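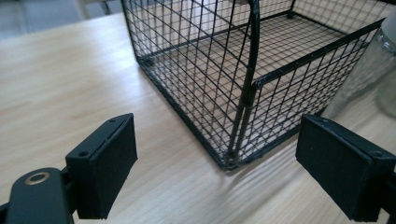 Have you ever wondered how a basket can be full of holes and still hold your things? It sounds a bit silly when you say it out loud, but holes are a very clever part of a basket! Take a black wire one like this, sitting on a wooden table. The wires are thin, and they cross over and over to make little squares, so you can look right through the bottom and see the table underneath. Where the basket needs to be extra strong, at the corner and along the side, the wire is much thicker.

Now, how do the wires stay together where they cross? They are welded - that means the metal is made so hot that it melts a tiny bit, and when it cools the two wires have become one piece. (Welding is a job for grown-ups with special gloves and masks.)

Try this at home. Find a mesh basket and 3 things: an apple, a sock and a dried pea. Which ones will stay in, and which one might slip out? Make your guess first - guessing is half the fun - and then drop them in gently, one at a time.

Written by Nimal Majumder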